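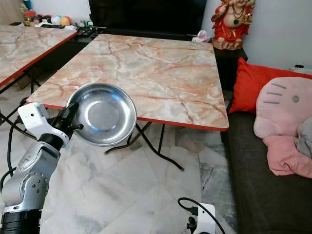 Shallow round bowl in stainless steel, polished interior.

Toma Shallow Bowl, Stainless Steel
Rivdale Institutional Catering Supply
Range: Preparation and Service
Sold in cases of 20

Product overview

The Toma Shallow Bowl is supplied to schools, residential homes, parish halls and public canteens for the preparation and service of food. It has a flat base and curved sides, and holds 2 litres when filled to the working level. It may be used for salads, cut fruit, bread, dressed vegetables and cold grains, and for the holding of weighed ingredients before cooking.

The bowl was introduced to the Rivdale catalogue at the request of the Cikville school kitchens, where deep mixing bowls had been used at the serving counter for want of anything lower. Younger pupils could not see into them, and staff were obliged to tilt the bowl for each child. The kitchens received a first delivery of 1,803 bowls, distributed among the school sites according to the number of places at table. The pattern has not been altered in any respect, and bowls ordered now will stack with those delivered then.

Customers who require a deeper vessel for whisking, kneading or the mixing of batters are referred to the Mindolard Deep Bowl, listed separately. The shallow bowl is not recommended for use beneath a stand mixer.

Specification

Material: stainless steel
Form: round, shallow, flat base
Interior finish: polished
Working capacity: 2 litres
Stacking: yes, up to 20 bowls
Dishwasher: suitable
Oven: not suitable
Microwave: not suitable
Guarantee: 5 years from delivery
Lid: available separately (Toma Flat Lid)

Before first use

Bowls are packed with a paper sheet between each. The sheets should be removed and the bowls washed in hot water with an ordinary washing-up detergent, rinsed and dried with a clean cloth. Any adhesive left by the case label may be taken off with a little cooking oil and the bowl then washed again. Scouring powder must not be used on the interior at any time.

Use in service

Food should be placed in the bowl shortly before service and replenished by exchanging the whole bowl. Fresh food should not be added to the remainder of an earlier batch. Kitchens that follow this practice generally order two bowls for each dish on the counter, one in service and one in the cold store.

Steel conducts heat readily. A bowl filled with hot food becomes hot at the rim within a short time and should be carried with a dry cloth or gloves. For cold dishes, the empty bowl may be chilled before filling, which helps to maintain the temperature of the contents during the first part of a sitting. It does not take the place of a refrigerated counter, and the kitchen's own rules on holding times continue to apply.

Acidic dressings, pickled vegetables and salted foods may be served from the bowl but should not be stored in it overnight. Prolonged contact with salt can mark the surface.

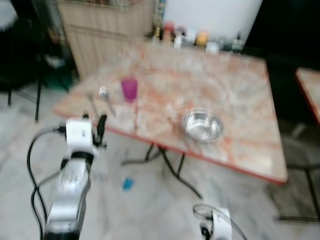 Photograph: Raluca Barbu, for Rivdale

Use on temporary serving tables

Many of our customers serve from folding tables in rooms which have another purpose during the rest of the day. The following guidance was prepared by Līga Rebane, who is responsible for customer training at Rivdale.

Tables should be opened fully and checked on a level floor before anything is set upon them. Filled bowls are to be placed well in from the edge, with the heaviest towards the middle of the table. Serving spoons should rest on a separate plate; a long spoon left standing in a shallow bowl is easily caught by a sleeve. Where a tabletop is smooth, a damp cloth laid flat beneath the bowl will prevent it from sliding. Hot bowls require a heatproof mat.

Tables should be wiped and dried before they are folded. Bowls must not be left on a table while it is being moved.

Cleaning and care

Bowls should be washed as soon as possible after service. Dried starch may be softened by soaking in warm water. In a machine, bowls should be loaded at an angle so that water drains from the base, and they should not touch one another. Water spots are harmless and may be removed with a soft cloth and diluted white vinegar.

Stacked bowls occasionally lock together if put away wet. They should never be forced apart with a knife or other tool. Cold water poured into the upper bowl, with the lower bowl standing in warm water, will normally release them.

Small scratches will appear with ordinary use and do not affect the suitability of the bowl for food. A bowl with a split, a sharp rim or a base that no longer sits flat should be withdrawn.

Guarantee and returns

The guarantee covers faults in material and manufacture. It does not cover dents, marking by salt or bleach, or damage caused by direct heat. Claims should be made in writing, quoting the order number and stating the number of bowls affected. It is not necessary to return the goods until asked to do so.

Unused bowls in complete cases may be returned at the customer's expense. Part cases cannot be accepted.

Ordering

Orders are accepted from institutions holding a Rivdale account. New accounts are opened by Abrehet Derese in the customer office, to whom a letter on headed paper should be sent, giving the delivery address and the name of the person authorised to sign for goods. Orders for the new year should reach the office by the end of November.

Enquiries concerning deliveries to Cikville and the surrounding district should be addressed to Floarea Căpraru. The goods entrance closes at 4 p.m.

Related items

Toma Flat Lid
Toma Serving Spoon, long handle
Mindolard Deep Bowl
Mindolard Heatproof Mat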